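**Lastberg-Fonau relations** are the diplomatic ties between the Republic of Lastberg and the island state of Fonau. The two countries lie 3000 miles apart, share no border, no language and very little trade, and have got along well for most of their history, possibly for those reasons.

## Background

Formal relations date from the Stendale Accord, a document of 4 articles and 200 footnotes. The articles cover recognition, consular access, fishing and the treatment of shipwrecked sailors. The footnotes are almost entirely about fishing. Lastberg, a landlocked country at the time of signing, asked for the same fishing rights as Fonau and got them.

Lastberg opened an embassy in Fonau's capital the following year, above a bakery. Fonau returned the courtesy with a mission in Lastberg that closed twice for lack of heating. It is now run by a resident ambassador, Polyxeni Mavromatis, who presented her credentials in April 2022 after waiting out a change of government, a rail strike and a second change of government.

## The Nechyporuk dispute

The only serious quarrel between the two states concerned the Nechyporuk, a Fonauan survey ship that Lastberg had leased for climate research and then declined to give back. Lastberg's foreign ministry held that the lease renewed itself each July. Fonau's held that it did not, and recalled its ambassador, who was on vacation in Fonau already.

Talks took three rounds. The ship went home with a new engine, paid for by Lastberg, and a joint statement in which both sides expressed satisfaction with the other's flexibility. Historians in each country still describe the outcome as a win.

## Cooperation

Current programs cover coastal erosion, student exchanges and tourism. The tourism agreement is the least used of them - there is no direct flight, and the ferry named in its second clause was sold for scrap before the ink was dry. Student exchanges have done better, and Fonauan is now taught at one Lastberg university, by a former exchange student who married there.

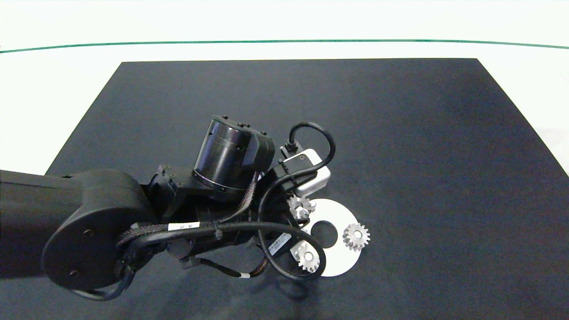

**Do citizens of one country need a visa to visit the other?**

Visitors may stay for up to three months without one, provided they carry a valid passport. Longer stays require a residence permit from the embassy, which accepts applications in the mornings only.

## See also

- Stendale Accord
- Foreign relations of Fonau
- Lastberg fishing fleet (disputed)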